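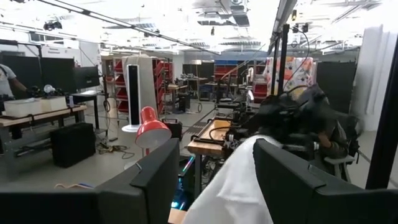
*White cloth held between the gripper fingers, operator in headset at the table.*

# Minutes -- Working Group on Teleoperation Practice

**Site:** Kulside, main workshop
**Month:** August, started 9:15
**Present:** cell leads, operators on shift, the safety representative, one guest from Zirance (by phone)
**Apologies:** purchasing

## 1. Minutes of the last meeting

Accepted with one correction. In item 5 the word "should" must be "shall". The Mamo procedure uses "shall" for everything that is compulsory, and our minutes were giving a softer impression than it was intended.

## 2. Operators in headset

This took the longest time. The present rule says that an operator wearing a headset "must be aware of persons nearby". Several operators remarked that this is not a rule which a person can follow, as the headset covers the eyes. The group agreed that the duty has to move to a second person.

New text, to be inserted in the Mamo procedure, section 4:

> When an operator wears a headset and the arm is powered, a second person shall be assigned as observer. The observer shall have the stop button within reach and shall not do other work at the same time.

There was some discussion about "other work". One cell lead was of the opinion that writing notes is acceptable. The safety representative did not agree, and the stricter wording stays for now. We will look at it again after two months of use.

It was also agreed that anybody who wishes to speak with the operator speaks first to the observer. Touching the shoulder of an operator in headset is not permitted. This happened in the Bruva cell in the winter and the operator made a sudden movement with the hand. No damage, but it was recorded.

## 3. Cables

Headset cables shall go upward to a stand and shall not cross the floor on the side where the operator gets in and out of the chair. Most stations do this already.

Loose cables on the floor are a different question. The walkway rule of the site is clear, but it speaks only of walkways, and the floor beside a worktable is not marked as one. The Zirance guest told that in their building the same rule is applied to all floor within an arm's length of any table. The group liked this and takes it over. Cable covers will be ordered -- purchasing to be asked for a price on two lengths.

## 4. Soft items

Cloth handling is now the largest part of the work, and our grip rules were written for hard parts. Points agreed:

- Before releasing the arm to another operator, the gripper shall be opened and the cloth laid down on the board. A cloth shall not be left hanging in the fingers at a handover.
- If cloth gets caught in a joint, power off first, then pull it out by hand. Not the other way round.
- Cloths with loose threads are taken out of use.
- The fingertips are checked for sharp edges at the beginning of each shift and the check is signed.

One operator asked if gloves are needed for the third point. No, they are not.

## 5. Incident log

The log has 148 entries since it was opened. The large majority are small: a dropped object, a lost connection, a stop pressed by mistake. The group reminded that a stop pressed by mistake must be written down too, without blame. Entries from the Bruva cell are often missing the name of the task, and this makes them hard to use. The form will be changed so that the task field cannot be left empty.

The proposal to keep paper and electronic logs in parallel was not supported.

## 6. Training

New operators currently get a half day. The group proposes to add about 4 hours as observer before the first session in headset. The cell leads worry for the planning in the autumn, but they have no objection in principle. To be confirmed by site management.

The training sheets still use American spelling in some places ("center", "color"). Please correct to our house spelling when the pages are reprinted anyway, it is not urgent.

## 7. Any other business

- Chairs: armrests must be lowered if they hinder the elbow of the operator. Ask the stores for the right key, and please return it.
- The guest from Zirance offered to send their observer checklist. Accepted with thanks.

## Actions

| Action | Responsible | When |
|---|---|---|
| Insert observer text in Mamo procedure | Safety representative | Before next meeting |
| Price for cable covers | Purchasing | End of August |
| Change the log form | Bruva cell lead | Next meeting |
| Ask management about training hours | Cell leads jointly | Next meeting |

Meeting closed 10:50. The next one is in the same room, unless the Kulside calendar says otherwise.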